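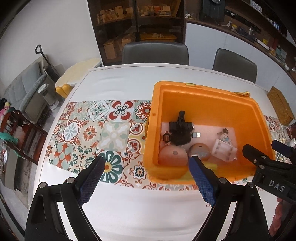

Draka Bin Picking, data card

Contact: Taras Pasichnyk
Last changed: 11th May

Draka holds 3517 demonstrations of picking small household items out of an open bin, recorded with hand-held grippers in homes. Items include keys, cases and round tins.

Split: 899 demonstrations are held out for testing. No home appears in both parts.

Result: our baseline policy reached 93 percent on single items and 36 percent when items touched. Most failures were flat items against the bin wall.

Known gaps: few transparent items, one bin depth.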